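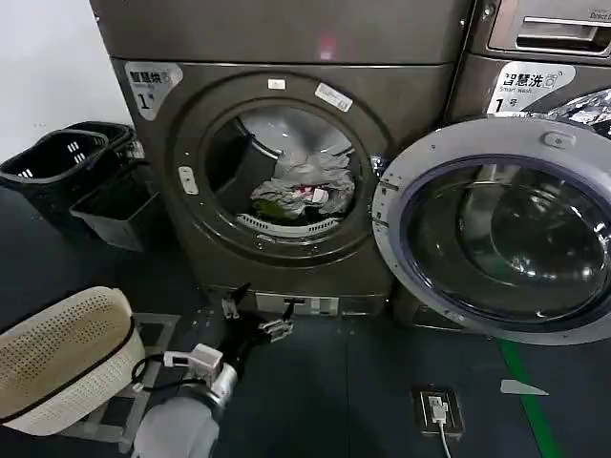 Smart Dry and Smart Wash, both No. 1, with the house baskets at left.

Laundry room notes

The ground-floor machines at Lorkevstead now have their labels, and with the labels comes a new source of confusion. As several of you have pointed out (Virgilio Ocampo twice, in writing), there is a number one that washes and a number one that dries. They stand side by side. Telling your roommate that your stuff is "in number one" is therefore no help at all, and has already sent one person upstairs with a load of somebody else's towels.

So please say "wash one" or "dry one." If you don't read Chinese, the washer has "Smart Wash" on it in English. The dryer does not extend this courtesy. Learn its first two characters, 智慧, and then ignore them, as the washer has the same two. The third is the one that matters: 烘 is dry, 洗 is wash. Océane Thibodeau on the second floor will draw them on your hand if asked.

A few other matters. Clothes left in a drum after the cycle may be moved to a black basket after 2 hours. They may not be moved after four minutes, however urgent your gym kit feels. Fold them if you're a saint, otherwise just get them all in, including the sock.

The baskets belong to the laundry room. One spent most of June in a third-floor kitchen holding potatoes. It has been returned and rinsed, and we'll leave it there.

When you're done with the washer, leave the door open so the drum can air. Imre Kerekes would like it known that he has been doing this since he moved in, and that the smell was never him.

Unclaimed items go on the shelf outside room 352 until 17th July, then to the thrift store. Currently waiting: one pillowcase, a very small sweater that was probably once a bigger sweater, and nine socks with no relatives.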